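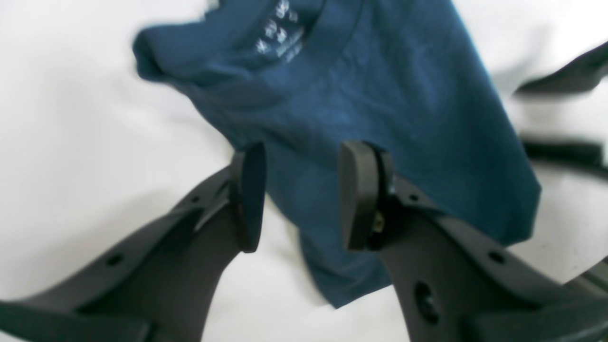 T-shirt held between the two finger pads.

Kumitz Folding Project: minutes of the progress meeting, Purkstead, 5/2/22

1. Demonstrations so far
The group now has 367 good demonstrations of folding by remote control, against a target of 400 for the first round. Everyone was delighted with the pace. Sleeves are still the hard bit, but the newer operators have picked up the knack of pausing before each pinch, and the recordings are much cleaner for it!

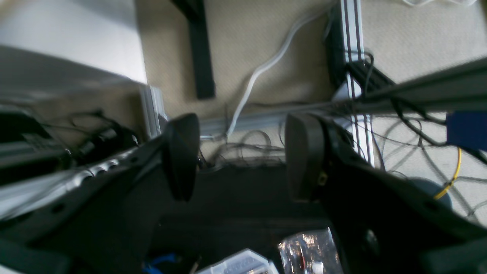 Remote control was compared with guiding the arms by hand. Operators like the feel of hand guiding and learn it in minutes, but a person leaning in tends to block the wrist view. Floor wiring came up too: black cables are draped over the aluminium rails, with a yellow one among them, and the meeting wants these tied back before the next long run. Agreed to stay with remote control for cloth and try hand guiding for the simpler box task.

2. Questions from Savitz

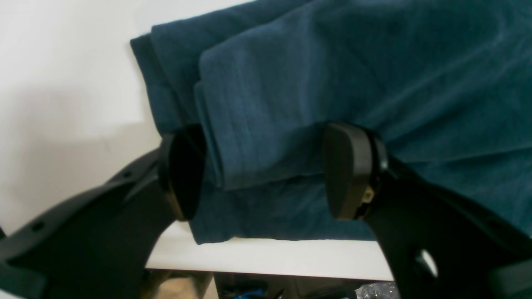 Should failed attempts be kept?
Keep them, in a separate folder and marked as failed. The Geum software can leave them out of training, and the ones where the operator recovers a dropped corner may turn out to be very useful indeed.

3. Next round
The plan is to start each demonstration from a different crumple, so that the robot doesn't just learn one lucky starting shape. Operators will shake the shirt out, drop it and begin from wherever it lands.

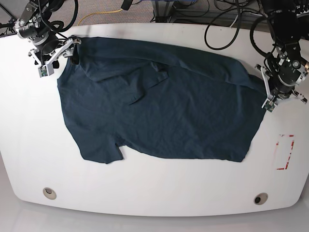
They will also swap which arm makes the first pinch, changing over every 4 demonstrations. The long-term aim is 3000 by June, which is a stretch, but there was real appetite for it round the table.

Actions
Tie back floor cables before the next session.
Set up the failed folder and send Savitz the path.
Write a one-page guide to the sleeve pinch for new operators.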